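The Drivitz robot came to our floor in June with two arms, a maintenance contract and a laminated card asking us to be patient with it. I have worked in returns at Zerkholm for long enough to remember when patience was something we asked of the customers.

Its job is sorting the rubbish out of what people send back. Management says this frees us for "higher-value tasks", and I have been waiting since to meet one.

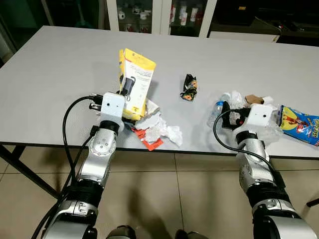 What has changed most is the talk. Four of us used to stand round a table and be rude about the public, and that got us through to dinner. Now one person minds the machine and the rest are spread along the wall with scanners. I don't miss the bending. I do miss having someone to show things to, when a crumpled snack wrapper and a plastic bottle turn up on the same table as a torn yellow package, and you want to agree with another human being about the sort of home it came from.

The target is 500 parcels a shift. We managed 399 last Tuesday, and the meeting afterwards was about our attitude. The robot wasn't asked to attend. I'd have liked it there, if only to take up a chair.

I'm not against the thing. My back is 58 and votes in favour. But if it's going to have my job, it could at least have my appraisal as well.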